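News > Projects > Hand teaching at Taltness

Teaching the hand: progress since the autumn
February 11, 2024

The Redby project has now recorded 300 full demonstrations at the Taltness site, all made by a person steering the four-fingered hand by remote control. The target for the end of May is 2000. That is a long way off, but the pace has picked up since the new year and we expect it to keep rising as more operators finish their training.

For those who missed the last issue, Redby is our joint work with Tirden on picking up small items from the floor. The operator wears a glove and watches the view from the wrist camera on a screen. When the operator's fingers close, the robot's fingers close. Each attempt is saved with the camera view and the joint positions, and the whole set is later used to train the hand to do the job without a person in control.

Floor work is harder to teach than table work. The arm has to reach low, the palm blocks a good part of the view, and there is little room for the fingertips to get under anything thin. Most new operators come down too fast. We now ask them to stop with the fingers open and pointing straight down, check the position, and only then lower the hand the last short distance. 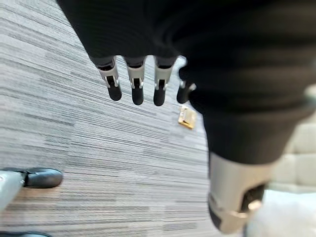 We have also changed how attempts are sorted. Until last month a failed grasp was deleted. Operators now keep it if they went on to recover and pick up the item, as those recordings seem to help the hand deal with a slip. Attempts where the item was never lifted are stored separately and do not go towards the total.

The glove has been the main source of delay. The Wijesinghe fitting routine we adopted in the autumn takes 19 steps, and it has to be repeated whenever a different person puts the glove on. We are testing a shorter version. Early results are good for the first three fingers and poor for the fourth, which still lags behind the operator's movement. Until that is put right, please use the full routine for anything that will be kept.

There are 2 places left on the next operator course. No background in robotics is needed, but you should be comfortable looking at a screen for long periods, and sessions are kept short for that reason. Put your name down at the Taltness front desk or reply to this newsletter.

Recent items
Tirden workshop: new opening hours
Glove care and storage
Notes from the Redby open day
Looking after wrist camera cables

Contact the newsletter team | Copyright Redby project | Back to top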